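Chapter 4
A Place for Small Things

Small things on a dressing table are lost easily when they have no fixed place. In this chapter we learn to give each thing its own compartment, and to mark it with a label.

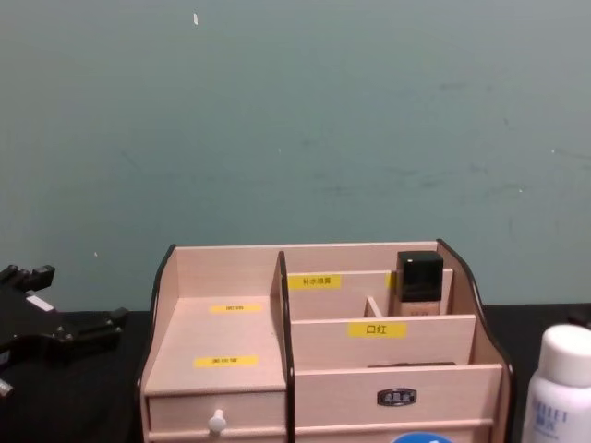
Where should a tall bottle go?
Tall bottles go at the back, so they do not hide the lower things.

Labels help also the other people in the house. Write one or two words on each label — "lipstick" is enough. Keep the drawers for things you use less often, and do the front compartments last.

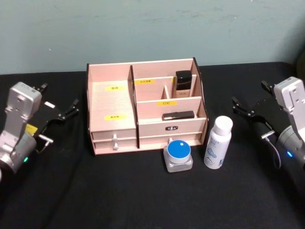

4.1 Sorting Before You Begin

Take 15 minutes and empty every drawer.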